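Stick outline on a square table: glue it there or move it first?

devwood_dan33
Working on a flat star out of thin wooden sticks, laid out dry on a table in the big room we use. No glue yet. The shape is somewhere between a star and an arrowhead and I like where it ended up. Question is whether to glue it on the tabletop or slide it onto a board first. The finished one gets a cloth ribbon for hanging.
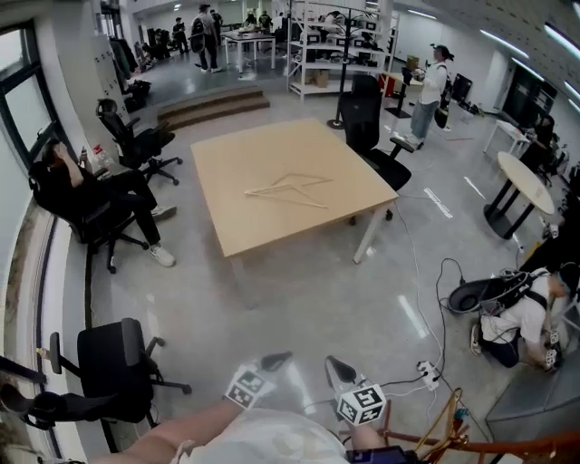 Photo: devwood_dan33

Table is a Murden, light wood top, white metal legs. I'd like to keep the top clean. I have 19 sticks left over if any snap.

plainjoints
Glue it where it is, with wax paper underneath. Lift one point at a time and slide the paper in. If you move the whole thing dry you will be laying it out again.

kettle263
Disagree. Wax paper wrinkles and then your outline isn't flat. Put a board next to the table at the same height and redo the layout on that. It takes nearly 2 minutes per point and you get tight corners.

plainjoints
I have never had it wrinkle. Tape the ends down.

murden_owner
I have the same table. Wood glue came off mine with a damp rag while it was fresh, but a dried spot took some finish with it. Also move the power strip away from the table before you start carrying boards. Those cables run right across the floor.

devwood_dan33
Fair point on the cables. I'll go with wax paper and tape on Friday. Next thing is the ribbon. It's a long cream one, soft, and it folds over on itself near the top and twists on the way down.

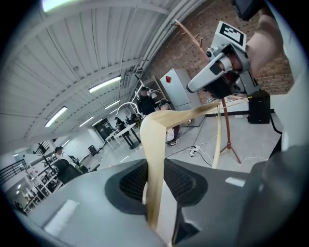 I don't mind one twist but I want it to hang straight once there is weight on it. Iron it, or leave it alone?

kettle263
Iron it on low with a cloth over it. Then roll it on a tube -- don't fold it.

nieminen_knots
I would leave it. A soft ribbon pulls straight with a little weight, and ironing can leave it shiny. Sew the loop though. Knots slip.

kettle263
A few sticks weigh next to nothing. It won't pull straight.

devwood_dan33
I'll iron a scrap first and see. Sewing the loop either way.

Related threads
Zundumico craft glue -- how long to clamp?
Leveling a Murden table on a smooth floor
Thin sticks splitting at the ends
Ribbon or cord for hanging wood shapes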